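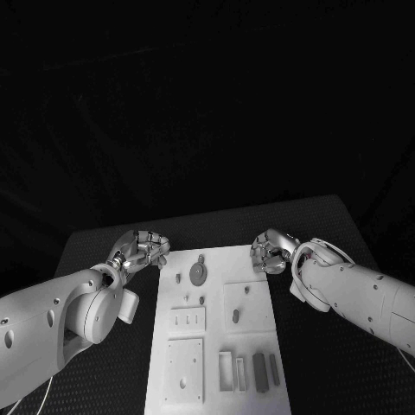
Chapter 3
Tournament Structures and Prize Pools

A poker tournament converts a fixed entry fee into chips that have no cash value. Players compete until one holds every chip, and prizes are paid by order of finish. This chapter covers blind schedules, payout tables, and the value of a stack near the money.

We begin with the Lunden format, in which 300 entrants share a pool and the top 9 reach the final table. Section 3.2 derives the Vinel payout curve. Readers should review expected value before attempting the problems.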